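October – the desktop strip-down, bench 2

Morning. Finally got the lid off the first of the old towers from the Loureiro office. Catarina has been asking since summer when we'd start, so Catarina, if you're reading, we started! The plan is to pull the hard drives, keep the carriers with them, and get everything into the drawer before the Lelport people want their bench space back. I had a coffee first and cleared off the left side, which was all Ankit's label tape.

Drives and blue carriers, inside the case: 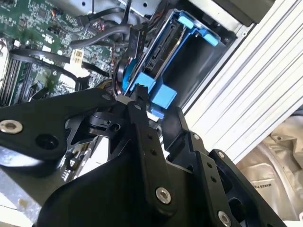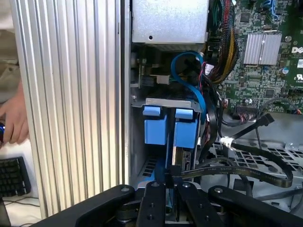
GETTING THE DRIVE OUT

I'm writing this down while I remember it, as I always forget by the next batch and then Ermelinda has to show me again.

The blue plastic is your friend. You want to be holding the carrier by its tabs, and you want both cables off before you pull anything. Data cable first, power second. I don't think the order matters much but I've done it that way forever and I'm not changing now. If the data plug has a little metal latch, press it with a fingernail and then pull straight. Don't wiggle it side to side (I have snapped the plastic lip off a drive doing exactly that, and it was one we needed).

Squeeze the tabs toward each other, pull, and the carrier should slide. If it doesn't slide, stop and look for a cable before you put any more force on it. Nine times out of ten there's something looped over the top of it or tucked down the side. The ribbon cables are the worst for this – they're wide and stiff and they spring back right where you just moved them from. I ended up holding one back with a strip of masking tape stuck to the edge of the case, which worked great and I'm going to do it from the start next time.

Once it's out, the drive goes flat on the gray mat, label side up, carrier still on. Please don't stack them. Glória stacked a set of them last year and we spent an afternoon working out which one had come from where.

STICKERS AND THE SHEET

Every drive gets a sticker with our own number on it, and the same number goes on a sticker inside the case, on bare metal somewhere you can see it with the side off. I started this batch at 23, carrying on from the Prultley machines. Sofia keeps the sheet, so give her the sticker number and the serial off the drive. Read the serial twice. My eights look like Bs and she has been very patient about it.

I also want a column for "carrier yes/no". We have 14 carriers in the drawer with no drives in them, and I have no idea which cases they belong to, and they are all a tiny bit different. I tried three of them in a spare case at lunch just out of curiosity and only one clicked in properly. Sofia says she can add the column this week.

CABLES

Leave them in the case for now. Fold the data cable back on itself, loosely, and tuck it where it won't get caught in the side panel. I know some of us like to strip everything out in one go (hi Ankit) but the last time we did that we had a box of mixed cables and cases that needed cables, and it took longer to sort than to leave alone. The ribbons especially should stay put. If you crease one hard it may look fine and then give you a weird fault that takes all day to find.

DUST

Brush and the small vacuum, with the nozzle held back from the board. Do the heatsink fins with the soft brush only, going along the fins. Ermelinda wants us to do the cleaning out in the hallway by the window instead of at the bench, and she has a point, the bench microscope is right there and it doesn't have a cover. I'll look for an extension cord that reaches.

AFTER LUNCH

Spoke to Testdale on the phone. They'll take the drives for wiping, they want them in antistatic bags, and they want the carriers OFF. So we do have to separate them after all, which means the screws. Little bag per carrier, sticker number on the bag. We're low on small bags, and I've asked for a box of 2000, which sounds like a ridiculous amount but it was hardly more than the small box and we go through them.

Still to do:
- more masking tape
- bags, when they come
- ask Glória where the short screwdriver went, the one with the yellow handle
- tell Lelport we need the bench a bit longer
- try the leftover carriers against the remaining towers
- cover for the microscope, or move it

Left the gray mat out and the lamp clipped on the shelf. Whoever is in first, please don't tidy the stickers away, they're in order.

Workshop notebook – questions about this page to Sofia Valente | Back to top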